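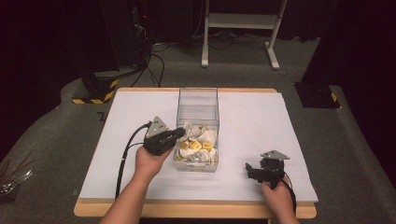 *Figure 1. Packing bench, Brustside: open clear box with crumpled white paper fill and three small yellow parts.*

## Progress report: protective fill for small parts

Submitted to Drita Leka, Gasitz program office
Prepared by Merle Sutcliffe, 23/07/2023

### Status

The packing work is on schedule. The bench layout is fixed, the fill material has been chosen, and the written packing procedure is in its second draft. The open item is the lid, which is covered under Issues.

### Bench and materials

All packing is now done on the white-topped table on the carpeted side of the room. A pale board covers most of the top and gives the box a flat, even surface. The box goes in the middle of the board so that it can be reached from the left and the right.

The clear open-top box replaces the cardboard carton used in January. Its walls stand well above the fill, and the position of the parts can be checked without lifting anything out. Kulkarni delivered 331 boxes against an order of 1000. The rest are due in two shipments.

Crumpled white paper was selected over shredded paper and foam pieces. Shredded paper let the parts sink to the bottom when the box was tilted. Foam held them well but cost more than the budget line allows. Marisol Figueroa has the cost sheet.

### Procedure, second draft

1. Set the box on the board, long side to the packer.
2. Add crumpled paper. Keep it loose and do not press it down.
3. Place the yellow parts on the paper, away from the walls.
4. Check from the side that no paper stands above the rim.
5. To unpack, take out the parts first, then the paper.

Step 3 is new. In the first draft the parts were pushed under the paper, and two were thrown out with it during unpacking – both were recovered.

### Issues

- The lids from Idach do not seat on the clear boxes. Heriberto Lozano has sent the measurements back and expects a reply within 8 working days.
- Paper use is higher than planned. The stock of 3000 sheets will not last to the end of the phase unless sheets are reused. The draft will allow reuse of any sheet that is not torn.

### Next period

Yatziri Varela will run the tilt test with the new lids and record where the parts settle. The third draft of the procedure will follow the test. No change to the budget is requested at this time – a request for more paper may come with the next report.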